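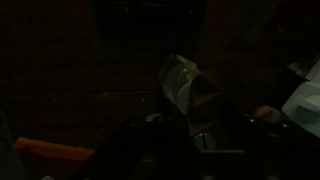

Wrist camera view in low light, with the clear plastic container near the centre and the gripper along the bottom.

Review: Murer 3, grasp planning software for small arms
Posted 16/06/2024

I have used Murer on our bench arm since September, first version 2 and now version 3. This review is for people who already have an arm and a wrist camera and who want to stop writing their own pick routines. I paid the normal licence price, 821 dollars for one seat, and I have no connection with the company.

Installation
The installer took 12 minutes on our workstation. It found the arm at once, but the gripper had to be entered by hand, because our model is not in the list. You fill in the finger length, the opening and the closing force. The manual explains this well. It does not explain that the units are in millimetres on one page and in metres on the next, and I lost an afternoon to that.

Perception
Most of the changes in version 3 are in this part. The older version needed strong and even light. Now there is a setting called Low Light, which joins several exposures before the objects are separated. I tested it on difficult views like the one at the top of the page: dark brown wood behind, a translucent container with many angles, a wooden wedge directly beside it, and a bright white object at the right edge that pulls the automatic exposure down.

The wedge was found in every trial, although its dark face is close in colour to the background. The small silver cylinder below it was found in 9 trials out of 12. The clear container is still the weak point. Murer often draws the outline of the pale rounded thing behind the plastic and believes this is the object. If you fix the exposure by hand, the result becomes better, but then the white object is only a blank patch.

I also compared it with the free Botthorpe package. Botthorpe is quicker to start and its colour labels are nicer to look at. In dim light it joined the wedge and the container into one object nearly every time, so I could not use it for this work.

Planning
The planner is calm and predictable. It offers three approach directions for each object and shows the reason when it refuses one. I like this very much. When two objects touch, it prefers to come from above, and you can change this in the cell file. I would like a way to save such a preference for one object only.

Logs and support
Every attempt is saved with the camera image and the chosen grasp, so a failure can be played again at the desk. The files are large and there is no automatic cleaning. I sent two questions to support. The first was answered the same day and the second took nine days.

Good: low light mode, clear refusals, replay of attempts.
Less good: transparent plastic, mixed units in the manual, large logs.

I will renew the licence. If your parts are mostly clear plastic, ask for the trial first and test it with your own lamps.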